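Category: Policing and Criminal Procedure

Print this section | E-mail this section

4.2 Retention of seized goods after a case is closed

The second part of the study deals with goods held by the police after the case that led to the seizure has ended without a charge. In Alvarado the governing rule is short. Property must be returned to the person from whom it was taken unless another person has claimed it in writing, or unless a court has ordered otherwise. The rule sets no time limit. Baltthorpe has the same rule with a limit of 16 weeks, after which the owner may apply to a magistrate without paying a fee.

We drew 3,760 closed files from the property registers of the two forces. Files in which the only item was cash were removed, as were files with no legible closing date. This left 3,366 for coding. Each file was read by one coder, and a subset was read again by Rai without sight of the first result. Disagreements almost always concerned the date on which notice was given to the owner, which the Alvarado register records in a free-text field.
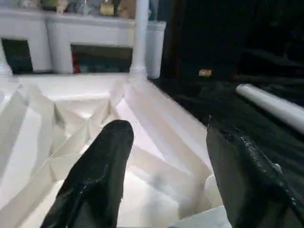

Item descriptions in the registers vary a good deal in detail. Vehicles, telephones and tools are normally entered with a serial number or some other mark. Household and personal goods are not, and an entry may consist of a colour and a single noun. The difficulty is easy to see with something like the crumpled white object in Figure 2, which might be entered as paper, as cloth or as a plastic bag, depending on the officer. An owner who later describes the same item in other words may be told that no match exists. We therefore coded each entry as specific, partial or generic, following the scheme set out in Iyer's earlier pilot at Vastard, and treated an entry as generic where it gave no feature beyond colour and general type.

Figure 2. A crumpled white object.

Generic entries were associated with longer retention in both places. The effect was weaker in Baltthorpe, where the magistrate can order a physical inspection of the store and the applicant may attend. In Alvarado an inspection takes place only with the agreement of the property officer. Refusals are not logged, so we cannot say how often agreement is withheld. Interviews with defence solicitors suggest that many do not ask - the value of the goods seldom covers the cost of a letter. 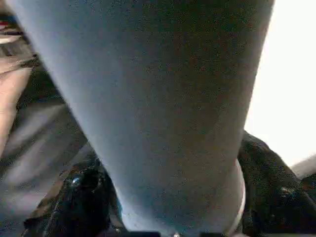

Two limits on these results should be noted. First, the registers show when an item left the store but not always to whom it went. Disposal and return share one code in the older Alvarado entries, and we have counted both as an end to retention. This will understate the problem for owners whose goods were destroyed. Second, the Pristness software used in Baltthorpe fills in a closing date automatically when a case number is retired, and that date can fall several days after the decision not to charge. We tested the main model with the closing date moved back by a week and the direction of the result did not change.

Section 4.3 turns to cash seizures, where the burden of proof differs and the owner must first show a lawful source.

Related items

Notice to owners and the written claim rule
Fees in the magistrates' courts: a short survey
Property registers as a source for research
Burden of proof in cash seizure cases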